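Small Parts Packaging at Asbridge: Project Report
Rhea Mercado and Xolani Sibiya
Submitted 11/23/18

Background

Our project looked at how small electrical accessories are packed for shipping, and whether the box sizes used match the items inside. We picked cables, adapters and chargers, which are often sold in boxes much bigger than they need to be. Our adviser, Dorota Kaczorowski, asked us to stick to plain corrugated board and leave plastic mailers for another group.

Method

Asbridge let us use the packing records for July. We had 1486 orders to start with. After taking out returns and orders with more than one item, we chose 115 for measurement. For each one we wrote down the outside size of the item as packed and the inside size of the box, then worked out how much of the box was empty. Cables were measured coiled and tied, with the plug included.

The fill paper was weighed separately. We did not count tape or labels.

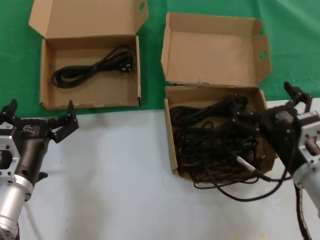 Most of the time went into measuring. Coiled cables do not have a fixed shape, and two people can get different numbers for the same one. We agreed to press each coil flat with a ruler and take the longest side first. Oliwia Witkowska checked our first set and found 4 where we had mixed up width and depth, so we did those again.

Results

Short cables had the most empty space. Long cables and chargers fit better, mainly because the warehouse had a box close to their size. Hinged-lid boxes were quicker to close than boxes with four loose flaps, but they use more board for the same volume.

Problems

The records list box codes and not sizes, and 2 of the codes had been reused for a newer box. We left those orders out. We also wanted to do drop tests, but the lab was booked.

Next steps

Zbigniew Nowicki has offered us lab time next term. We would like to repeat the measurements with a flatter box for short cables and then run the drop tests on both kinds.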